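My Mother's Recipe Box Has No Recipes In It

I have been trying to make my mother's plum cake since January, and I am now on cake number 30. My kids have started leaving the room when they hear the mixer. My neighbor Delwyn Hinds, who will eat anything, asked me very kindly last Thursday if I'd ever thought about pie.

The trouble is the card. Mom kept her recipes in a green tin box, and when she moved to the apartment in Flarkville the box came to me, and I was so happy about it I drove home with it on the passenger seat like a guest. Then I opened it. The plum cake card says, in full: "Plums. Butter (the usual). Flour till it looks right. Hot oven. DON'T let Warrick open the door."

Warrick Cartwright is my uncle. He is eighty and lives up in Evport and he says he only opened the oven door once.

I called Mom, obviously. She told me the usual butter was the butter they usually had. I asked how much flour made it look right and she said, "Well, you'd stop when it was too much." We went on like that for most of an hour and somehow ended up talking about her hip.

So I started asking other people about their family recipes, partly for this piece and partly so I'd feel less alone, and oh boy, I am not alone. Lindsay Faulkner sent me a photocopy of her grandmother's bread recipe, which begins at step 4. Steps one through three were on another card, and that card went to a cousin after a funeral, and the cousin isn't speaking to anybody. Lindsay has made up her own beginning. She thinks it's pretty close. Her dad eats it and says "mm" and she can't get any more out of him than that.

Then there's Nikau Baxter, who went the other direction completely. He spent a whole winter standing behind his aunt with a kitchen scale, catching every handful before it hit the bowl. She hated it! She told him she hadn't been followed around like that since she was a bride. But he got the numbers, and they're wonderful: her "cup" of sugar is 300 grams one day and a good bit less the next, depending (he swears) on who's coming to dinner. He typed it all up and now has six versions of one coffee cake and no idea which to use at Christmas.

I tried his way. I took a scale to Flarkville and stood behind Mom while she made the plum cake in her little kitchen. She used margarine. I said, Mom, the card says butter, and she said nobody had ever checked before. She used a blue mug for the flour, and the mug was new, a giveaway from a bank. She had the radio on and talked the entire time and I missed the eggs. I wrote down "eggs?" and that's still what it says in my notebook.

And it was the cake! It was exactly the cake, a little sunk in the middle, with the dark sticky edge my brother and I used to fight over. I had two pieces standing up and took the rest home in foil.

Bronwyn Stubbs ran the bakery on Liew Street for years, so I brought her a slice and begged. She chewed for a long time and said she'd guess three eggs, and that my plums were probably too good. Too good! She told me to look for the small sour ones, still hard, the kind you'd be annoyed to find in your lunch. Mom's came off a tree by the garage and they were terrible plums. I'd forgotten that. We used to throw them at the fence.

I've got a bag of hard little plums on the counter now, from a farm stand that was nearly giving them away. Three eggs, margarine, a mug that holds as much as hers (I checked with water, twice). I also dug out a party tablecloth, one with big cartoon faces on it, so the kids might be lured back to the table for cake 31.

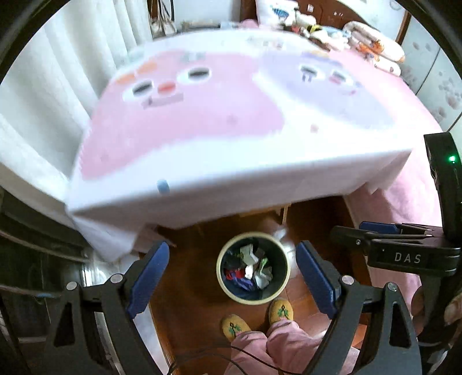

Uncle Warrick is coming down for it. I've told him he can sit wherever he likes as long as it isn't near the oven, and he says he wants it in writing that the one in the year of the big snow wasn't his fault. Mom says it was. If you have a card at your house with half the words missing, write and tell me what's on it, and if you happen to know what temperature a hot oven is, please put that at the top.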